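Furnished Accommodation Safety Checklist – Annual Inspection with Comments

Property: Imrie House, Unit 2
Inspector: Masaru Matsuda
Date of inspection: 16/01/2023
Report reference: 829

This checklist is completed for each furnished unit before renewal of the licence. Items are marked Satisfactory, Attention Required or Not Applicable. Comments form part of the record.

Section A – Smoke alarms and exits

A1. Smoke alarm fitted in hallway: Satisfactory
A2. Smoke alarm fitted in bedroom: Attention Required
Comment: The bedroom unit sounded on test but is past the expiry date stamped on its base. Replace with a mains-powered unit interconnected with the hallway alarm.
A3. Exit door opens from inside without a key: Satisfactory
A4. Evacuation diagram displayed: Satisfactory

Section B – Bedroom heating and furnishings

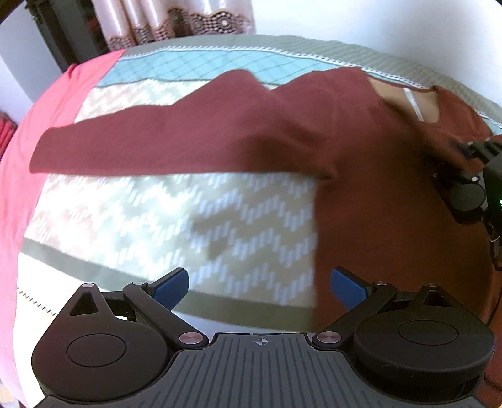 B1. Clearance around portable heater: Attention Required
Comment: The heater supplied with the unit is a Skimero panel model in sound condition, with the guard and tilt switch intact. It must stand at least one metre from bedding, curtains and clothing. A long-sleeved garment laid out on a patterned bedspread, as here, is to be counted as combustible material when the clearance is measured, and the measurement is taken from the nearest sleeve or hem. The tenant has been given the standard heater leaflet.
B2. Heater plugged directly into wall outlet: Attention Required
Comment: A power board was in use at the time of inspection. The tenant was advised to remove it – heaters are not permitted on power boards or extension leads under the house rules.
B3. Electric blanket: Not Applicable
B4. Blind cords secured to wall: Satisfactory
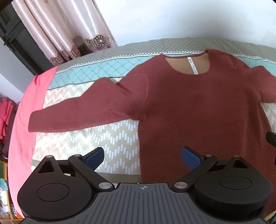
May a tenant bring in a second heater?
Only with written approval from the property manager, who will first confirm that the circuit can carry the additional load.

Section C – Electrical

C1. Safety switch trips on test: Satisfactory
C2. Switchboard circuits labelled: Attention Required
Comment: The labels for the oven and the hot water system are reversed. Callo Electrical is to correct these under work order 216.
C3. Outlets and switch plates free of cracks or scorching: Satisfactory
Comment: The outlet behind the bedroom door has been replaced since the August inspection. The new plate is level and firmly fixed, and the certificate for the work is held in the house file.
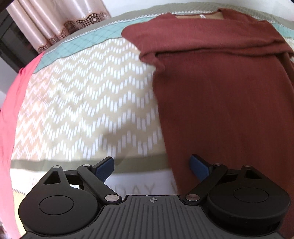
The remaining outlets in the unit are of the original type. They are serviceable, but the inspector recommends that they be replaced progressively as rooms are repainted.
C4. Appliance test tags current: Satisfactory

Section D – Rectification

Items A2, B1 and B2 are to be rectified before the licence is renewed. Item C2 may be closed on receipt of the contractor's certificate. Completed forms are to be lodged with the Imrie House office, quoting the report reference.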